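Desktop refurbishing: where the work stands

The Udley bench has spent most of this season on one job, the older Dell desktop towers that came in from the Skendau offices in April. There were 191 of them on the delivery sheet. Leonor Seixas is keeping the list, and anyone who wants to know which units are spoken for should ask her first.

The routine is the same for each tower. It goes on the table on its side, the panel comes off, and whoever is on the bench looks over the inside before touching anything. The power supply, the memory, the drive cage and the expansion slots all get a line on the work sheet. If a part is missing, write "missing" and move on. Please do not leave a line blank. Kenza Kabbaj has had to reopen 14 cases because of blank lines.
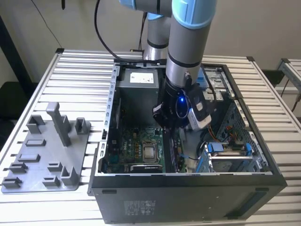
Drives are handled separately. Any drive still in its cage is taken out, tagged with the number of the tower and put in the gray cabinet for Ashraf Saber. He erases them, and a drive does not go back into a tower until his initials are on the tag. Drives that fail the erase are drilled. The blue plastic rails are to be kept in either case, as replacements are hard to find for some of these models.

The next step is a look at the motherboard with a good light. We check the capacitors for swelling and the memory slots for dust. Check the processor too, but leave it in its socket unless there is a reason to take it out. Bent socket pins were the main cause of lost boards last year.
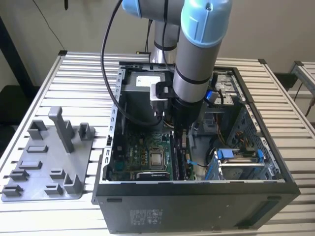
An open Dell tower on its side, with the processor in its socket and the memory slots beside it.

Memory has been the slowest part of the job. The towers arrived with mixed modules, and Nektarios Kokkinos has been sorting them by size and speed before they are put back. Modules that test clean go in matched pairs. The rest are boxed for Radwan, who buys parts by weight. The last box brought in $1870, and the money has gone toward power cords and keyboards.
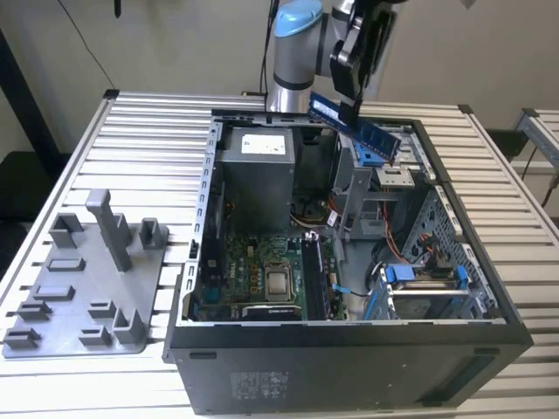
New people on the bench often ask how to seat memory, so the steps are repeated for everyone. Open the latch at the end of the slot and line up the notch before pushing. Hold the module by its edges. A label like the white one on this blue module is worth reading before it goes in, and the size should be copied to the work sheet at the same time. Press evenly until the latch closes. If it will not go down, take it out and check the notch again. Keep any loose cables clear of the slot while doing this.

Thermal paste is the other common question. Old paste must come off the top of the processor before a cooler goes on. Use the alcohol and the lint-free cloths from the second drawer, and work from the outside edge in. A pea-sized amount of new paste is enough. Graphics cards are noted by the model printed on them, for example Quadro K620, and stay with the tower they came in.

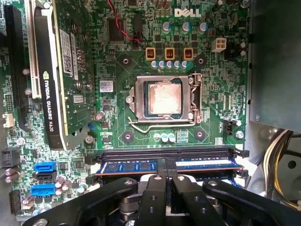 Supplies and pickup

Clullaner has agreed to sell us paste and cloths at cost through the end of the year. Nesma Fawzy is placing the order and needs requests by 7/18/21. The supply budget is $3000, which also has to cover anti-static bags and new screwdriver bits.

Finished towers are on the shelves by the side door. Each one should have a completed work sheet taped to the top. Schools picking up more than one should bring a cart.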